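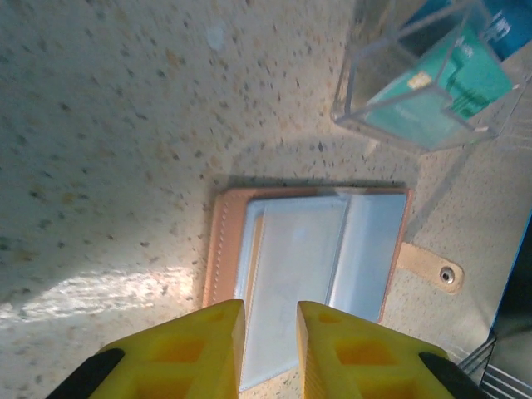
What the Returns Bench Took Over, and What It Left

A card holder is a poor object for a machine. It has a front and a back that matter to the next buyer, it has sleeves that reflect whatever light is in the room, and it has a snap tab that may be open or closed when the thing comes out of the mailer. A person on the returns line deals with all of this in a few seconds and does not remember doing it. The arm has to be told, or shown, what open means.

I have worked on the returns side of Wultetti for most of my career, first as a grader and later on process documentation. Returns is the part of the business that catalog photographs leave out. Small goods come back to Dredthorpe in mixed totes: wallets, desk items, snap containers, phone stands, the occasional half-used packet of something that should never have been mailed. Each one is identified, opened, checked, closed, and sent to resale, repack, or scrap. The two-arm bench was brought in to take over the handling part of that job. My opinion is that it is doing so at a reasonable pace, and that the company has described the change to its own staff badly.

The description we were given in January was that the bench would "support the graders." This is accurate in the way a job posting is accurate. The plan that went with it lists 131 item types, sorted by how hard they are to handle. Flat, stiff goods are at the top. Soft goods with closures are near the bottom, and card holders are close to the end. Any grader could have written that list in an afternoon. None was asked. It was put together by Sikby, the integrator, from the warehouse weights and dimensions, and it had to be reordered once the arms met real merchandise. A pen holder with a slotted top was listed as easy on account of its square shape. With a tool standing in it, it is a different object, and people do send them back that way.

Imke Lenz reordered the list. She has led the early shift for longer than I have been in the building, and she did it with a pencil on a printout during breaks. Her version is the one in use. It carries the Sikby revision number and Sikby's name in the footer. I bring this up as a point about records. When the next bench is specified, somebody will look up who knows how to rank items for handling difficulty, and the document will tell them to call the integrator.

The work itself has changed as follows. A grader used to own an item from the tote to the outbound bin. Now one operator sets up goods at the bench and watches the arms, and a second one, at a screen, accepts or rejects the result. When a grasp fails, the operator resets the item and logs a reason code. When the same grasp keeps failing, the operator guides the arms through the motion by hand and saves it as a new demonstration. That last task is the skilled one. It requires knowing where a thing can be pinched without marking it, which side of a lid gives first, and how far a tab can be bent before the stitching shows it. Graders know these things. The job code for bench operator, however, was written as a machine-tending code, and it sits one pay step below grader.

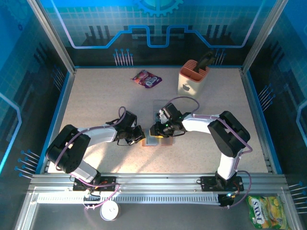
Bench at Dredthorpe: both arms working at a small clear and orange container.

Two-handed items show the problem most clearly. A small container has to be held and opened, and the holding is harder than the opening. If the holding arm squeezes, the lid binds. If it is gentle, the whole container slides along with the other gripper. Jeptoo Makori recorded the demonstrations for this group. She tried the motion many ways before settling on one in which the holding arm steadies the body low down and the other arm lifts at a corner. I asked her how she had picked the corner, and she said it was the one she used when she did them at the line. So the content of the program is her habit, transferred. She was paid the tending rate for the hours it took.

Management's answer, given to me by Takeshi Mizuno in writing and quoted here with his agreement, is that "demonstration is a setup activity and tapers off as coverage grows." I take the argument seriously. If coverage does grow to the full list and stays there, the hand-guided work will shrink, and a permanent pay step for it would be hard to defend. But returns do not hold still. Suppliers change a clasp, or move from a sewn edge to a glued one, or ship the same stock number in a thinner plastic. A changed clasp is a new item as far as a gripper is concerned, and the item master does not record clasps. Every season brings a batch of these. I expect demonstration work to settle at some level well above zero, and I would like the company to measure that level before pricing it.

It could do so with what it has. The bench already logs each recording session with an operator number and a start and stop time. What the weekly report pulls from the log is picks attempted and picks completed, and nothing else. An operator who spends the morning teaching a new closure appears in that report as an operator with a low count. Vasilis Angelovski, who runs the report, told me that adding a column for session time is a small change and that he would need a request from someone above his grade. I have sent the request up. As of this writing it is open.

There is also the matter of pace. A grader working a tote sets her own order and clears the easy goods first, or last, depending on the day. The bench presents its own order. The longest reset I timed ran over seven minutes, most of it spent waiting for the arms to return to the home position and for the screen to accept the reason code. That is dead time in which the operator has to stay put. It is counted against the bench in the uptime figures and against the operator in the pick count. Counting it twice is an error. I would put it in the first column only.

I should be fair to the machine. Wrist complaints on the line were a real and steady cost, and snap closures were a large part of them. Operators who moved to the bench report fewer. The grading is also more even, as the screen operator now looks at every item from the same angle and under the same light. I would not go back to the old line, and neither would most of the people I have asked, Drita Nikolovski being the main exception. Her objection is that she used to finish things. She sets an item down now and somebody else says whether it is good. I have no column for that and I am not going to propose one, but it belongs in any account of what changed.

What I do propose is narrow. Write a separate job code for demonstration work and pay it at the grader step or above for the logged hours. Put session time in the weekly report. Record the name of the person who made each demonstration in the file that holds it -- there is a notes field, and it is blank in every file I have opened. Have graders rank new item types before the integrator does, and print their names on the list.

The Mladenović building is due to get its own bench once this one is signed off, and the staffing sheet for it has been copied from ours with the tending code still in place. The sheet can be edited until sign-off. After that it goes through the annual review.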